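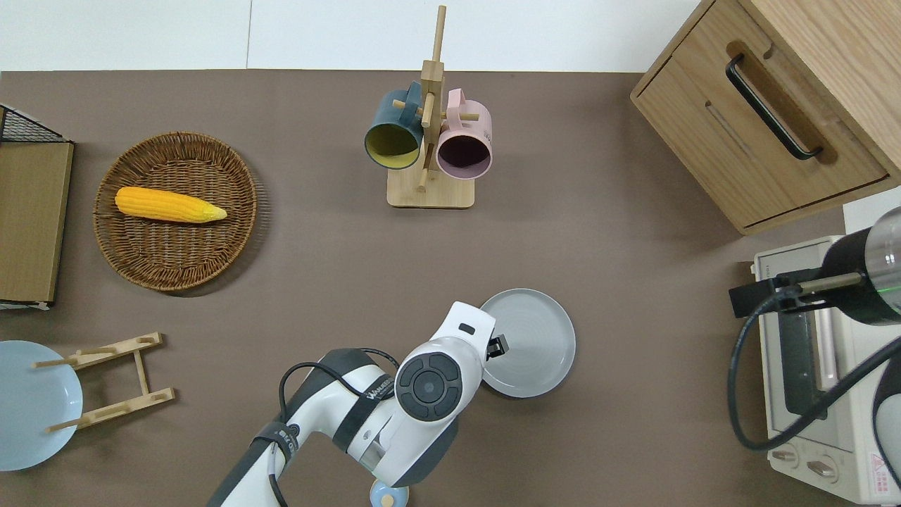
Kitchen bench trial moves to afternoons

4/30/18

The two-arm bench in the Yorath staff kitchen has finished its first month, and from this week it will run in the afternoons as well as after the morning break. The arms handle plates and mugs at the table and work beside the toaster oven. Everything else in the kitchen stays with the catering team.

A few things change for the people on shift. Clearing at the bench used to be shared by whoever was free. One person per shift is now the bench lead, and that person sets out the dishes, starts each run and signs the sheet at the end. The lead does not carry trays or serve while the arms are moving. Hours and pay rates are the same as before, and the 13 catering staff at Yorath all keep their current rosters until the trial closes.

Training takes 2 half-days. Skurkine, who installed the bench, teach the first and our own leads teach the second. So far 46 people across Yorath and Daterance have done both. If you have only done the first you can help with set-up, but please don't start a run on your own.

Some of you asked about breakages. They are logged the same way as any other breakage in the kitchen – on the green form, with the time and the item. Staff are not charged for them and they don't go on your record.

We also heard that the bench is slower than a person when the lunch crowd comes through. It is, and we have stopped using it between noon and one. The Truvelus scheduling screen now blocks that hour out, so you no longer need to remember to switch it off.

Daterance gets its bench in the next round. The kitchen there serves around 100 lunches and has less room, so the mug shelf will have to move first. Staff at that site will see the floor plan before anything is ordered.

Comments can go in the box by the time clock or to your shift supervisor.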